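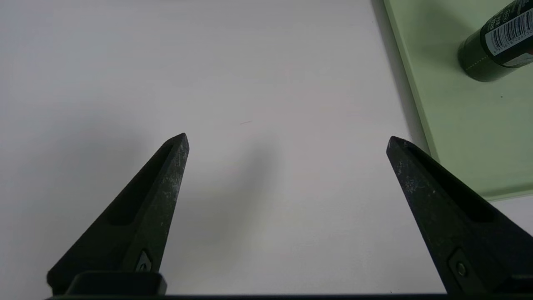 The white tabletop I'm trying to keep clear

How do you stop a catch-all tray from catching everything?
Märta Hovland
3 answers, viewed 189 times

So I have a white table that I really love and a mint-green tray that was supposed to save it. The idea was that my glasses case would live on the tray and everything else would go where it belongs. I started this in April, very proud of myself, and now the tray is just a smaller mess on top of the table! 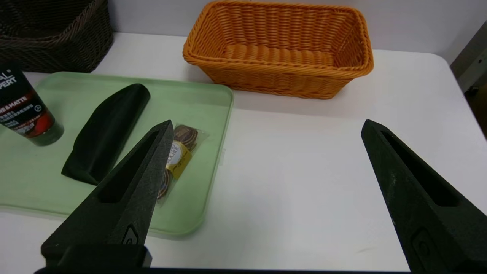
Arai, 6 Sep 2019

As of today I've got the soft case on there (fine, that's the plan), but also a clear packet of chocolates in gold and brown wrappers and a tube from my makeup stuff, standing up at the side. I don't want a drawer organizer because I'll forget whatever I put in it — I need to see things. Do I get a bigger tray, or do I get tougher with myself?

Tyra Boström
68 people found this helpful

Please don't get a bigger tray, you'll fill it by the weekend. I went through this with our hall shelf and what worked was giving food its own spot. Candy invites company. Once there's a packet of something on a tray, everybody reads it as "stuff goes here." Put snacks in an open basket behind it, so you can still see them, and walk the makeup back to the bathroom when you go to brush your teeth. I'd keep the tray for the things you grab on your way out, 3 at most, and leave some bare space on it. The bare space will bug you for a week or so and then you'll like it.

Narkis
just eat the chocolate

Märta Hovland

Ha, tempting! Tyra, I dug out a couple of wicker baskets I already had, so no shopping needed. 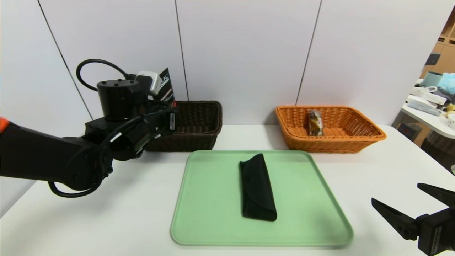
Orange basket for snacks, brown one still up for grabs

The baskets sit along the back and the tray is out front with the black case on it. I can see a snack from my chair, which I'm not sure is good for me. I was thinking mail for the brown basket, but my sister says mail in a basket never gets opened. Does anyone keep theirs that way and still pay the bills on time?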